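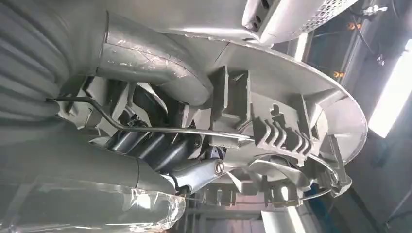

Abb. 2: Graues Rohr mit Bogen, Folie teilweise noch auf dem Rohr

Start | Anleitungen | Lüftung Iris | Ersatzteile | Kontakt

4. Abluftrohr an das Gerät Iris anschliessen

Vor dem Beginn den Netzstecker ziehen und warten, bis der Ventilator ganz steht.

1. Schutzfolie von allen Rohren vollständig entfernen. Auch kleine Reste unter der Schelle machen die Verbindung undicht.
2. Dichtring Tritach in die Nut einlegen. Er darf nicht verdreht sein.
3. Rohr gerade einschieben, bis 40 mm im Stutzen sind.
4. Schelle von Hand anziehen, danach mit dem Schlüssel 13 noch eine halbe Umdrehung.
5. Gerät für etwa 2 Minuten auf Stufe 1 laufen lassen und mit der Hand prüfen, ob Luft austritt.

Hinweis: Der flexible Schlauch soll nicht geknickt werden. Bei engem Platz bitte den Bogen Nr. 83 verwenden.

VORSICHT! Kanten am Stutzen können scharf sein. Handschuhe tragen.

Die Dichtringe werden jedes Jahr im Dezember kontrolliert, siehe Kapitel 7.

Goel Lüftungstechnik, Zarnurholm | Technische Fragen: Bimla Tomar | © Goel | Nach oben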